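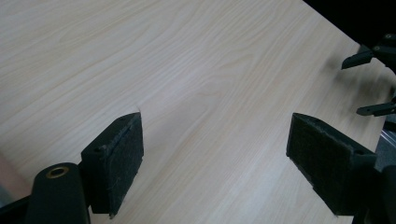
October, notebook, finish bench. Started 8:40, late, compressor was off at the wall again.

Hide glue vs. the bottled stuff on the Plomeck stool seats. Third try. Last two batches are written up a few pages back, skip the first one, the numbers are wrong (I used the shop scale with the dead corner).

Mix: pearl glue, soaked overnight in the small jar in the fridge, one part glue to a bit under two parts water. Looked like oatmeal at 9. Smelled fine. Into the pot, lid on, crept up slow. Thermometer in the glue this time and not in the water jacket – that was the whole problem with batch two, the jacket reads hot and the glue lags way behind it.

Runs off the brush in a string and then breaks into drops. That's the look I want. If it sheets off it's too thin, if it sits on the bristles add a spoon of water and wait.

Seat blanks are the ash ones from Skullstead. Moisture meter says they're drier than the last lot, which I don't totally trust, the meter's been eating batteries. Jointed the edges by hand, No. 7, blade freshly honed. Sprung joint, just a hair of light in the middle when held up to the window. Three blanks got hide glue, three got the bottle. Same clamps on both, swapped around so the good clamps didn't all land on one side.

Warmed the edges with the heat gun before brushing. Short passes. On the second blank I dawdled looking for the caul and the glue had skinned over by the time I got the boards together. Knocked it apart, scraped, rewarmed, did it again. Marked that one with a pencil X on the underside so it doesn't get mixed in with the clean ones. It may do fine. I want to know.

Note to whoever uses this bench next: put the cauls OUT before opening the pot. Wax paper cut already. All of it within reach of one arm.

Clamps on at 10:15. Squeeze-out on the hide glue gels pretty fast in this room, peeled it with the bench scraper while rubbery, came off in long strips. Much nicer than chipping the yellow stuff the next day. Left the bottled ones alone until they'd gone leathery, then same scraper.

Lunch.

Called Brevau re the hinge order for the blanket chest. They have the narrow ones, not the wide. Can wait. Told them no substitutions, got sent the wrong finish in the spring and we were filing screw heads for a whole afternoon.

Afternoon – stain boards. Nothing to do with the glue but I had the time. Same ash, sanded to 150 then water popped, dried, one light pass with 180 to knock the whiskers off. Tea and vinegar-iron on the left half, only vinegar-iron on the right. Tea side went gray-brown almost at once and kept going. Other side barely moved. Ash doesn't have much tannin so ok, expected, but I figured it'd do more than that. Two coats of tea maybe. Stronger tea. The iron jar is 5 days old and has a skin on it, strained it thru a coffee filter.

Don't like the color under oil, goes too green. Under shellac it's better. Try a garnet flake next to the blonde and look at both in morning light, the tubes over the sink lie.

Break test plan for the seats: leave everything in clamps overnight, out in the morning, then let them sit flat on stickers 3 days before anybody leans on them. Cut each blank into strips across the joint, hang the bucket off the end, add sand until it goes. Write down the bucket weight and also WHERE it broke. Wood failure next to the line counts as a pass in my book. A clean shiny glue line is a fail no matter what the bucket weighed.

Need before then:
sand, the dry bag not the one by the door
new blade for the bandsaw, the 1/2 in. is wandering
a decent hook for the bucket
AA batteries for the meter

Open question – Pace wants the stools able to live in a damp porch. Hide glue is not great for that. I know. Could do hide for the seats that stay inside and bottle for the porch set, but then we're keeping two piles straight and we're bad at piles. Or a liquid hide with alum in it, haven't tried it, seperate test. Ask for the actual porch, is it screened or open, before burning more ash on it.

Pot off 4:50. Leftover glue back in the fridge, good for one more reheat, then toss it. Brush soaking in the warm water can, left of the sink. Sweep not done.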